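Drumbridge table notes — readme

Notes on keeping the long table in the Drumbridge room usable. Covers the wood top, cups, cables, clamps. Chairs are in a seperate file.

What's in the folder
- notes.txt, one line per entry, 98 entries so far
- marks.csv, where a mark is and what got tried on it
- photos, named by month
- old, stuff from before December, don't edit

Columns in marks.csv
spot — left, middle or right, seen from the front edge
kind — ring, scratch, glue, ink, other
tried — dry cloth, soap, oil, nothing
state — gone, fainter, same

13 rows have kind left blank. Will get to them. Maybe Thursday.

House rules, short version
Cups go on the coasters in the Favix tin. Loose cables get coiled and put away at the end of the day. Clamps on the front edge only, hand tight, no tools. Soap first, oil only once the wood is dry, leave it 30 minutes. No sanding without asking Laurențiu Lungu.

Known problems
Rings get logged twice when two people spot them. "Fainter" is a judgment call, dont read much into it. Over half the entries have no time of day.

Typical entry, kind = ring, spot = right, tried = nothing:

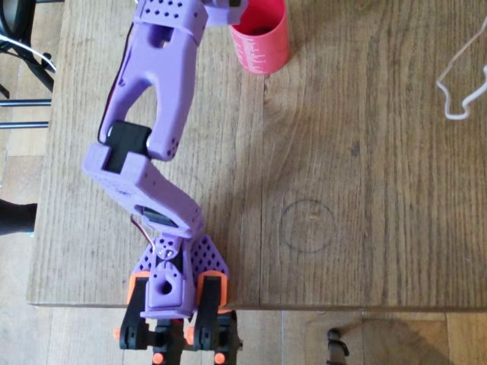 Bo-ram Yeon thinks ring and stain should be two kinds, as a ring wipes off half the time and a stain never does, and wants the old rows redone before anybody adds more.

Fine by me, old rows stay as they are until the next version though. Version is 3 now. Send fixes as plain text, one row per line, spot first.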